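Kit de pinza Budano: ficha del producto y de los datos

Versión de la ficha: lunes 5 de febrero

El kit Budano se vende como accesorio para brazos de sobremesa. Incluye la pinza paralela de cuerpo negro, un par de dedos naranjas, la guía lineal de aluminio y una cámara pequeña de muñeca. El brazo no está incluido.

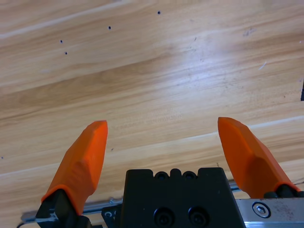 Pei-shan Pan

Los dedos se montan sobre bases negras y se cambian por pares. El fabricante, Ševčík, suministra el recambio suelto. Antes de la primera sesión hay que comprobar el apriete de los tornillos de la guía y dejar holgura en el cable para todo el recorrido del brazo.

Contenido de los datos

Con el kit se entrega un conjunto de 666 episodios teleoperados, grabados en el taller de Mostitgate. Las tareas son coger, trasladar y apilar cubos de colores sobre una mesa de madera con una zona marcada en cinta negra. Cada episodio contiene el vídeo de la muñeca, las posiciones articulares y la apertura de la pinza. El conjunto completo ocupa casi 7 GB.

Limitaciones

La mesa refleja la luz del techo y en algunas posiciones el brillo tapa la veta. Cuando la pinza sujeta un cubo delante de otros, los de atrás pueden quedar ocultos en parte. No hay episodios con objetos blandos ni transparentes. 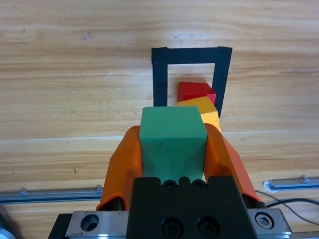 Soporte y licencia

Los datos pueden usarse en investigación y docencia. Para uso comercial, escribir a Tsung-han Siu, en la oficina de Prusville. Las incidencias de montaje las atiende Man-lok Hsu en un plazo de cinco días laborables.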